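Course handout, unit 6: Automation and the repair bench
Revised Jun 7, 2024

Read this before class and bring it with you. The case is the Ilturach refurbishing shop, which takes in used office desktops, repairs them and sells them on. We will come back to it in September with the second-year group, so keep your notes.

## 6.1 The shop before the change

Ilturach had 50 people on its benches. Each technician took a computer from the cart, opened it, tested it, swapped what was bad, cleaned it and closed it up again. One person did the whole machine. A technician's initials went on the work ticket, and if the computer came back, it came back to that person.

Pay was by the hour with a small bonus per finished ticket. New hires sat next to an experienced technician until they could work alone. There was no written procedure for most of the job. People learned which cases had sharp edges and which latches broke by having somebody tell them.

When the shop won a contract for 2,000 desktops from one customer, management decided to split the work into steps. Some steps went to robot cells bought through a supplier called Festell. The rest stayed with people.

## 6.2 How the tasks were divided

Note that the split follows the parts of the job and cuts across the old job titles.

| Task | Before | After |
|---|---|---|
| Intake and visual check | technician | person |
| Opening the case | technician | person |
| Moving processors and memory | technician | robot cell, person on call |
| Cable routing | technician | person |
| Fault finding | technician | person |
| Final test | technician | automatic, person reviews failures |

Cables stayed with people. They are soft, they hang differently in every machine, and they get in the way of everything else. Rigid parts with a known shape were the first to move over.

A processor is a good part to think about here. It is small and flat, it has to be held by its edges, and it has to go down level in its socket. A person does this with two fingers and hardly thinks about it.

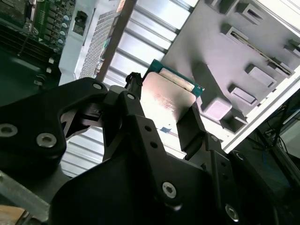 For the people on the floor, the largest change was in where attention goes. A technician used to look at one computer for a long stretch. A cell operator looks after 2 cells, loads the trays, and steps in when a cell stops. Most of the shift is waiting and checking, with short periods of quick work in between. Several operators told the course team that they went home more tired than before, even though they lifted and handled less.

## 6.3 What changed for the staff

**Skill.** Handling skill is used less often, but it is still needed when a cell stops with a part half placed. An operator who never places a part by hand gets slow at it. Ilturach now rotates operators back to the manual benches every other week.

**Credit and blame.** The ticket no longer carries one person's initials. When a computer came back with bent socket pins, the first meeting spent an hour on whether the operator or the cell had done it. The ticket has since been changed to log each step separately.

**Training.** New hires used to learn by sitting beside someone. Cell operators work alone, so the shop had to write things down for the first time. The older technicians wrote most of it, on paid time, after they asked for that in writing.

**Pay.** The bonus per ticket made no sense once the cell set the pace. It was folded into the hourly rate. Fault finders, who are now a separate group, were placed one grade higher. Intake staff were not, and this is still disputed.

## 6.4 Compare: Rosser

Rosser does similar work and bought similar cells. It kept one technician per computer and let that person send a machine to the cell and get it back. Output rose less than at Ilturach. Fewer people left in the first year. The reading packet has both sets of figures; look at how each shop counts a "finished" unit before you compare them.

## 6.5 For discussion

- Which row of the table would you have divided differently?
- Who should decide when a cell is stopped, and should stopping it cost the operator anything?
- The Dedeo survey form (in the packet) asks staff whether their job is "easier." Rewrite that item so the answers would be of some use.

Written response: 50 lines at most, handed in at the start of the next session. Use the terms *task*, *job* and *role* as defined in unit 2.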